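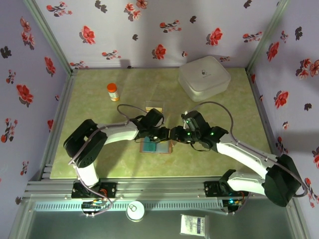
Figure 1. Two-arm cell at the open day, grippers above the small tray.

Report on the Automation Open Day at Voltach

1. Purpose of the visit

The visit was made as part of the second-year course in production systems. Each group had to select one demonstration, record how the work was organized, and comment on one point that could be carried over to the group's own bench project. Our group selected the two-arm cell in the small-parts hall. The other groups covered the conveyor line and the palletizer and report separately.

The hosts allowed four groups into the hall, one at a time. We had 3 hours on site, of which the first was taken up by the safety talk and a walk through the building.

2. The cell

The cell is a bench-scale enclosure with walls on three sides and an open front. Aluminum posts stand at the wall joints, and an aluminum extrusion rail runs across the front. Both arms are bolted to this rail on black base mounts, one toward each end, and reach inward over a light green mat. They are white with black joints and carry black grippers. The cable from each gripper is left in a loose arc above the arm. On the right gripper two small green indicator lights are visible in Figure 1.

The walls are covered with flowered wallpaper. The floor is plain by comparison. Small circuit boards sit below the rail near each base, next to a long perforated vent strip, so wiring can be reached from the front without lifting the mat.

The hosts refer to the cell as Kanwood. The control program is called Brolex and was written in-house. We were shown the operator screen but were not given a copy of the program, and nothing in this report is based on its source.

3. The task

The items in the cell were ordinary household goods: a small bottle with an orange cap, a clear plastic box, a large translucent white container with a lid, and a teal-blue tray with a brown rim. The tray lay flat in the middle, where both grippers can reach it. Figure 1 shows the two grippers close together over it.

The task explained to us was a shared one. One arm holds or steadies an item while the other works on it, and either arm may take either part. The position of the items is changed between runs. According to the operator, the log for the cell stood at 3,082 runs when the open day began, and the target for each item layout is 300. We did not verify these numbers.

4. Observations

4.1 Shared space. The main difficulty is the zone in the center of the mat. Each arm can work at its own side without regard to the other, but over the tray the grippers are almost in contact. Brolex handles this with a simple rule -- one arm is given priority in the zone and the other holds until it is released. The rule costs time. During our session the waiting arm was idle for a noticeable part of each run, though we had no means of timing it properly.

4.2 Reach. Items against the back wall need a long extension, and the arm is then less stiff. The large container stands in the back right corner. We asked whether it could be moved forward and were told that the far positions are kept on purpose.

4.3 Cables. The looped cables leave enough slack for the wrist to turn. They also pass over the top of the arm, and a tall item placed near the base might catch them. We did not see this happen.

5. Application to our project

Our bench project, Conceição, uses a single arm and a fixed plate. A second arm was proposed in August and rejected on cost. After the visit we still consider one arm sufficient, but two changes will be made. The plate will be replaced by a mat, and the base will be moved to a front rail so that it can be shifted sideways without drilling new holes. The rail needs to be at least as wide as the plate. We have a suitable length of extrusion in the lab, and brackets are on order.

The priority rule does not apply to a single arm. It may be of use if the feeder is motorized later -- the feeder and the arm would then share the pick-up point.

6. Open items

Gripper force was not stated. The hosts offered to send the value, and it will be added to Section 2 when received. The payload table from the safety talk is also missing from our notes.

Last updated: 5 Nov 2019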